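Flarnville Tonight

Flarnville Tonight was a late-evening television variety show, made and broadcast in the lakeside town of Flarnville, that mixed sketches, viewer phone calls, local bands and a good deal of friendly chatter. It ran for 270 episodes on the community cable channel Prultix, and it is still remembered fondly in the area, especially by people who were teenagers at the time and were supposed to be asleep when it came on.

Background

Prultix had been on the air for a few years before the show began, and in those days its evening schedule was mostly council meetings, church choirs and a cooking program that was repeated so often that many viewers knew the recipes by heart. The channel wanted something livelier to fill the hour after 11 p.m., and it turned to the Geddes Players, an amateur comedy troupe that had been putting on shows in the back room of a bowling alley. The troupe agreed on the condition that it could keep its own writers – all of whom were also its performers, its set painters and, on most nights, its ushers.

The first episode went out in September and was, by most accounts, a bit of a muddle. The band started early, a curtain came down in the middle of a song, and the closing sketch had to be dropped for lack of time. Viewers liked it anyway, and the telephone line stayed busy until well past midnight.

Format

A typical episode opened with a short monologue, followed by two or three sketches and a musical guest. The second half belonged to the phone-in segment, in which callers could ask for advice, complain about the previous week's show or simply say hello to their grandmothers. The advice was cheerful and hardly ever useful, and some callers rang so regularly that they were eventually invited to appear in sketches themselves.

The best-loved recurring sketch was "Zorach's Kitchen," a slow-moving domestic comedy about a retired magician named Zorach who tried to make supper every week and never quite got to the table. It was played without a laugh track and with long, rather brave silences, and it built up a following well beyond the town. 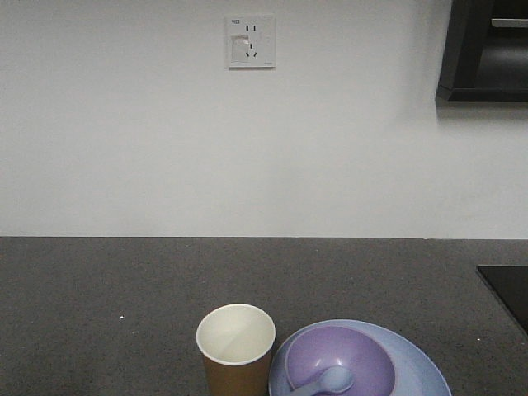

A wall outlet above a speckled countertop.

Production

The show was recorded in a former furniture showroom, which held a small stage and folding seats for the audience. Money was always tight. Costumes came from thrift shops and from the closets of the cast, and the same painted backdrop served as a harbor, a hospital and the surface of the moon, depending on the lighting. In later seasons the budget grew a little, thanks to a yearly telethon that brought in pledges from over 1000 households, and the house band was able to add a horn section – a change that regular viewers either adored or grumbled about for years.

Reception and later years

Reviews in the local press were kind, if sometimes puzzled. Critics tended to praise the sketches and the music and to find the phone calls too long, while the audience, to judge by its letters, felt just the opposite. A fan club newsletter reached 3405 subscribers at its height, and its pages of reader drawings and half-remembered song lyrics are now a handy source for anyone trying to piece together the early seasons, many of which were taped over.

The program ended when Prultix moved to a shorter broadcast day. The last episode ran twenty minutes past its slot and finished with the full cast singing the theme song twice through. Several members of the Geddes Players went on to work in regional theater and radio, and the troupe still gives a reunion performance in Flarnville every August, with "Zorach's Kitchen" usually saved for the second half.

Related articles
Geddes Players
Prultix (cable channel)
Zorach's Kitchen
List of Flarnville Tonight episodes
Community television comedy

Contact the editors | Copyright and reuse | Back to top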